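Washer-dryer leaves bedding damp and creased, then trips with a drain fault
Support log, Nelix home appliance help desk
Product: Altus washer-dryer, freestanding
Site: holiday let, Gesthorpe
Status: Closed, repaired
Priority: Normal

Reported problem

Customer looks after a two-bedroom let and washes the bedding on site between guests. For the past few changeovers the wash and dry programme has been finishing with the sheets still damp in the middle of the bundle. Twice the machine stopped part way through the dry stage with the drain light flashing and the door locked. Switching off at the wall and back on cleared the light, but the programme had to be started again from the beginning.

Customer had already tried a different detergent and a smaller amount of it. No change. Small loads, such as tea towels, come out dry. The trouble is with bedding and bath towels.

Machine is on a worktop-height plinth in a utility cupboard. Drain hose goes to a standpipe behind the unit. Cold fill only. Bought second-hand with the property, so no receipt, and the warranty period has passed. Customer was told that parts would be chargeable and was happy to carry on.

First reply from support

Please check the following in this order and let us know the result of each.

1. Filter. Open the flap at the bottom right, put a shallow tray under it and unscrew the cap slowly. Clear anything you find in the filter and in the space behind it. Turn the small impeller at the back with a finger. It should move in steps and not spin freely.

2. Drain hose. Pull the machine forward and look for a kink or a flat spot. The end of the hose should sit loosely in the standpipe and not be pushed down more than a hand's width.

3. Load. The drum takes 8 kg for washing but only 5 kg for drying on this model. A double duvet cover, two sheets and four pillowcases together will be over the drying limit once they are wet. Take half out before the dry stage.

4. Door seal. Feel round the bottom fold for hair, coins or a sock.

Customer reply

Filter had a hair grip and a lot of grey fluff in it. Impeller moves in steps. Hose was fine as far as I could see, although it is a tight space and I could only get the machine out by a foot or so. Nothing in the seal.

Ran sheets on their own at 40 degrees with the dry stage set to cupboard dry. No flashing light this time, but the sheets were still damp in the folds and badly creased. Cooled, shook them out and put one on the bed to air. It has not improved much.
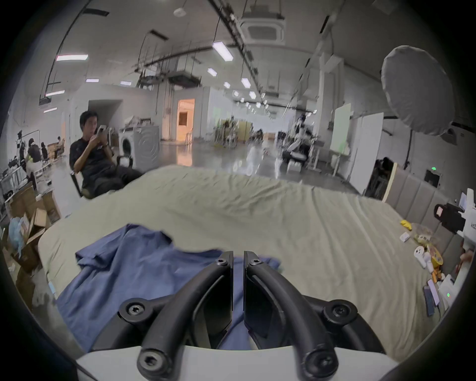
Posted by Vlasta Sokol
Thursday, June 23, 2022
Ticket updated by customer. Awaiting support.

I should add that the creasing is as much of a nuisance as the damp. I do not have time to iron king-size sheets on a changeover day and guests do notice. The old machine in the other let, a Bensaid, is smaller and slower but the bedding comes out fit to use.

Also, the dry stage now seems shorter than it was. It used to run well over two hours for cupboard dry. The last one stopped after 31 minutes and showed End.

Second reply from support

Thank you, the time is useful. On this model the dry stage ends when the machine decides the load is dry. It does this partly from a sensor strip inside the drum and partly from the temperature of the air leaving it. If either reading is wrong the programme ends early. The creasing is likely to be the same fault, as the cool-down tumble is cut short as well and the load sits hot in the drum.

Two things to try before we send anyone.

Wipe the sensor strip. It is the pair of metal bars just inside the door, below the glass. Use white vinegar on a cloth, rub firmly and dry it off. Fabric softener leaves a film on the bars that you cannot always see.

Run the dry stage by time and not by dryness level. Hold Dry for 3 seconds until the display shows minutes, choose 120 and use half a load. If it runs the full time and the load is dry, the heater is working and the fault is in the sensing.

Customer reply

Wiped the bars, cloth came away slightly grey. Timed dry ran the full 120 minutes. Two sheets, both dry, a few creases but acceptable. Cupboard dry on the next load stopped early again, at 38 minutes.

Support notes (internal)

Heater and fan good. Drain fault has not come back since the filter was cleared, treat as separate. Early finish on the automatic setting with clean bars points to the outlet temperature sensor or its connector. Visit booked. Advised customer to use timed dry in the meantime.

Engineer report

Outlet temperature sensor reading high when cold. Connector had light corrosion. Replaced sensor and cleaned connector. Hose found partly flattened behind the plinth where it could not be seen from the front, re-routed and clipped. Test load of towels on cupboard dry ran to completion, dry throughout, no fault codes stored.

Customer advised to clean the filter monthly and more often in the busy season, and to leave out softener on drying loads.

Follow-up

Customer rang to confirm three changeovers done with no early finish and no drain light. Asked whether the same sensor fits the model without the steam option. It does not, part number sent by email. Service reminder set for September. Ticket closed.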